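Reading devotional classics: notes for week 9

I promised I'd type these up properly, as my board writing last time was a disgrace. They follow the order we took things in, more or less, with a few bits I ran out of time for. Bring them with you next week, along with the Zudow handout if you've still got it (I have spares, but not many).

We started with the question of what a devotional book is for. Most of you said "to help you pray", and I'd go along with that, but look at how differently our set texts go about it. The older ones tend to assume you already have a pattern to your day. They give you words for morning and evening and leave you to get on with it. The newer ones spend half their pages persuading you to begin. I find that a bit wearying, I must admit, though plenty of readers need the push and I've been one of them.

Then we did the slow reading exercise. For anyone who missed it: lectio divina is usually taught in four movements, and they go by their Latin names. Lectio is the reading itself, out loud if you can bear it. Meditatio is chewing over a word or phrase. Oratio is answering in prayer, and contemplatio is sitting quietly with whatever is left. The fourfold scheme comes from a twelfth-century Carthusian letter, but the practice is a good deal older and monks were reading this way long before anyone set it out as a ladder.

We gave it 20 minutes with Psalm 131. It's three verses long, so you had time to go round it again and again! A few of you got stuck on the weaned child in verse two, and I was glad you did. A weaned child isn't at its mother's breast for milk any more. It's there because it wants to be with her. Whether the Hebrew will carry all of that is a fair question, and the commentaries don't line up neatly. Have a look at two of them before you decide.

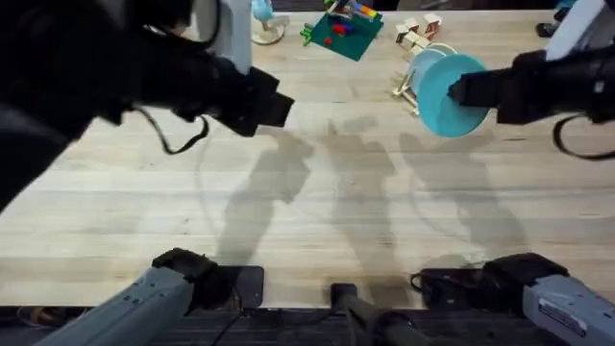
Somebody asked whether you can do this with a book that isn't Scripture. People do, and have for centuries, but I'd be careful. The monastic writers mostly kept it for the Bible and perhaps the Fathers. If you try it with a modern paperback you may find there isn't enough in a sentence to keep you going -- or you may be surprised. Try a page of the Wadov reader and tell me how you got on.

A word on the harder matter, which is how we criticise a book of prayers. I was rather fierce about this and I'd like to soften it a little. You're allowed to say a prayer is badly written. You're allowed to say its theology is thin. What I want you to keep apart are those two complaints, as they so often get muddled. A clumsy prayer can be perfectly sound, and some of the loveliest ones in the Grarex anthology make me wince when I stop and ask what they're claiming about God. Ask first who is being addressed, then what is being asked for, and only then whether you like the sound of it.

For next time, read page 32 of the anthology to the end of that section, and write me a page on any one prayer in it. No need for footnotes. If you're planning to take the Nørgaard module in October, keep your page safe, because you'll be asked to come back to it.

My door is open on most afternoons if you get stuck.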